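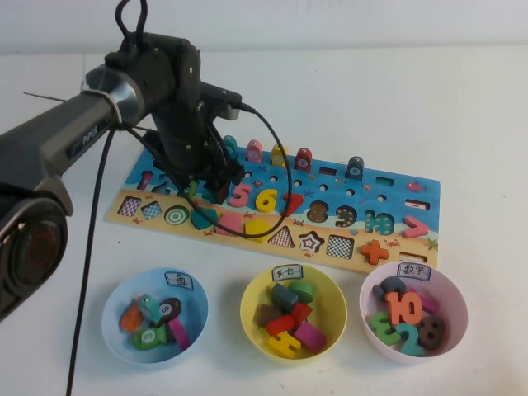
Home | About Trana | Programs | Toy Library | Newsletter | Contact

Number Boards Join the Toy Library Collection

Last updated: Thu 26 December

The Trana Family Learning Center is pleased to announce that wooden number boards are now available for loan through the Toy Library. The boards have been added to the early mathematics shelves in the Ukholm Room and may be borrowed by any registered household, child care provider or preschool classroom.

The purchase was approved in July as part of the annual review of the collection. At that time the library held 586 items, of which very few were intended for children who are just beginning to connect a written numeral with a quantity. Families had asked for something sturdier than flash cards, and several preschool teachers had asked for a material that two children could share at one table.

The board has a seaside theme, with blue water along the top and a sandy beach below, where small starfish and crabs are printed. Chunky wooden numerals fit into recesses across the middle. Small wooden fish, some of them marked with numerals of their own, stand upright on pegs along the back edge, and the blue section has round holes for the pegs. The set also includes symbol pieces such as the greater-than sign, which older children may use to compare two numbers.

Anjani Menon, who coordinates early learning programs at the Center, recommends that adults introduce the board in stages. Children who have not used a number puzzle before should begin with the numerals alone. The adult removes two or three of them, names each one, and invites the child to return it to its place. Many children will match by color or by shape at first. This is an expected step and does not need to be corrected.

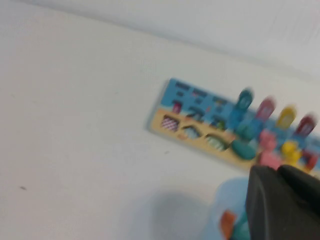
The fish are best brought out once the numerals are familiar. A child may be asked to find the fish that is marked with a given number, or to stand a few fish in a row and count them aloud while touching each one. Adults are encouraged to keep the count small and to let the child repeat it as often as he or she wishes. Sessions of a few minutes are sufficient for most three-year-olds.

The symbol pieces may be set aside until kindergarten. When they are used, Ms. Menon suggests placing one numeral on either side of the symbol and reading the result as a full sentence, for example, "Seven is greater than five." Children who enjoy this work may wish to continue with the Brundus balance scale, which is shelved nearby.

Loan Terms

Boards may be borrowed for 31 days and renewed one time if no other household is waiting. Each household may have up to four items on loan, and a number board counts as one item. Classroom borrowers should complete the group loan form at the front desk.

All pieces must be returned with the board. Borrowers are asked to check the contents against the card inside the lid before leaving the building, and again before returning the set. A missing piece should be reported at the desk - there is no charge for the first one. The boards should be wiped with a damp cloth and dried at once. They should not be soaked or placed in a dishwasher.

The boards contain small parts and are not suitable for children who still put objects in their mouths. Adult supervision is required at all times.

Sugeng Nugroho, who manages the collection, reports that the library expects to pass 600 items before the end of the winter session. Suggestions for future purchases may be left in the box beside the Sinaga Street entrance or given to any member of the staff.

Comments

Marisol T.
We had one of these home over the break and my son lined up the fish on the windowsill every morning. Is the renewal done online or do we have to come in?

Toy Library Desk
Renewals may be made by telephone or at the desk. Online renewal is not yet available.

P. Hale
Could the card in the lid be printed larger? I watch my granddaughter on weekdays and cannot read it without my glasses.

Room 4 teacher
Thank you for adding the symbols. My older group is ready for them now.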